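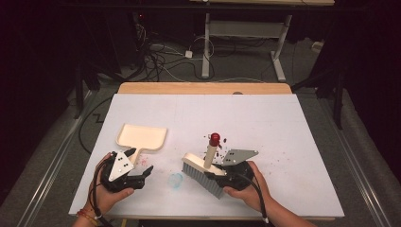
Dustpan out, left side of the board.

OK quick one, have to be out the door by 6. Ordinance 3506 got its second reading last night and I said I'd write it up, so here goes. Notes are a mess. Corrections welcome.

Short version: it passed second reading, it is NOT law yet, there's a third reading in November and that's the one that counts. If you only read this far, write down November.

What it does. Moves the Ondton truck route off Main and onto MacBrayne Avenue, from the grain elevator down to the Bornora line. Adds no-parking on the north side. Lets the public works director set hours for heavy trucks without coming back to council. That last bit wasn't in the version posted online last month, it came in as an amendment, and I only caught it because the clerk read the whole thing out loud (bless her).

I don't hate the route. Main is awful, the turn by the post office is awful, everyone agrees. My issue is the hours. Under the old rule a change needed a hearing and a notice in the paper. Under this one it's a memo. Maybe the current director would be great about it. Fine. But directors leave.

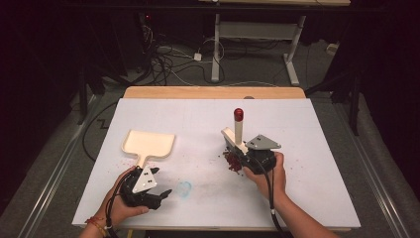 Cream scoop on the white tabletop.

Also the money. Resurfacing MacBrayne is supposed to come out of the street fund, with the Grultska haulage people paying a share because most of the trucks are theirs. How big a share? Asked at public comment. Was told it's "under discussion." Asked if there'd be a number before third reading. Was told they would endeavor. So that's where we are, they are endeavoring.

Public comment was 2 minutes each instead of the usual 3, which the chair announced after people had already signed up. Watched a guy from the east end cross out half his page standing in the aisle. He still did better than me. I got stuck on the drainage and never got to the school crossing, which was teh whole reason I signed up.

School crossing, then, for the record. There's one, at the bottom of the hill, with no light. The traffic study (page 13, the appendix) says it "may warrant further review." No one on the dais brought it up.

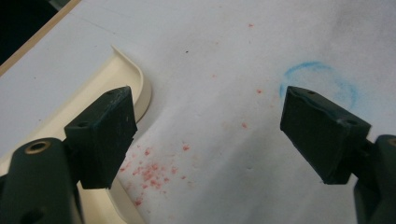
And the bus stop is right after it, on the same side they want to clear for trucks. I emailed the ward office a map this morning. No reply yet, it's early.

The vote was split, with the mayor not voting. Two of the yes votes said out loud they want changes before November, so I think there's room here. Be polite when you write them. Be specific, give them an intersection. They skim the form letters, I would too.

Posted a rougher version of this to the neighborhood list late last night, and got this back before breakfast:

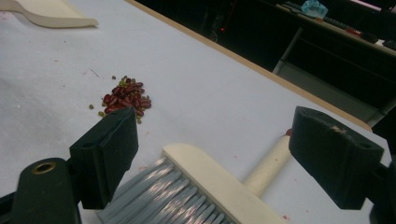 Shona McIver: You left out that the amendment has no sunset on it. I asked the clerk afterward and the hours authority just stays with the director until somebody repeals it. I'd settle for a one year limit and a posted notice. Also it's the south side for parking, not the north, check the map.

She's right about the sunset, I missed it completly. On the parking, the map says south and the text says north. Have emailed the clerk about that too.

Will update when I hear back. Written comments go to the clerk's office, put the ordinance number in the subject line.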